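December, open day at Firach, notes from the Tinum cell

Arrived 10:40. Two-arm cell, white table, walls on three sides. Task is garment handling. Host quoted 160 g limit per pick, Kartha fingers, 44 mm pad width.
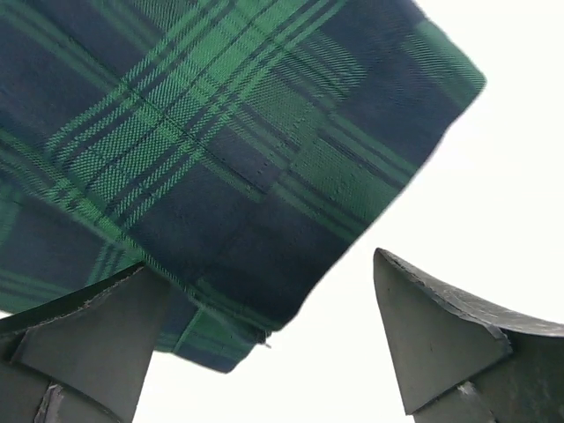
Why use cloth for the demo at all? It has no fixed shape, so every grasp has to be planned fresh.

Tartan skirt is a fair test. Pleats give plenty of edges, and I'd expect the planner to confuse a fold with a hem. 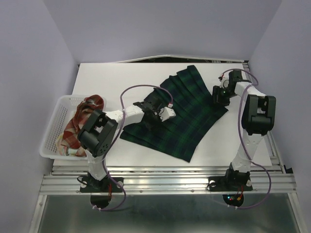
Asked about cable life. They swap at 3000 cycles, no failures logged so far. Our Surkonach rig gets 80 hours before the sheath cracks at the wrist.
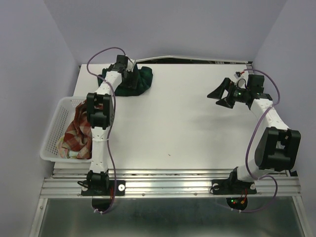 Also asked for the finger drawings; they will send a STEP file. To do: check our bracket holes against it, reroute our wrist cable with a larger loop.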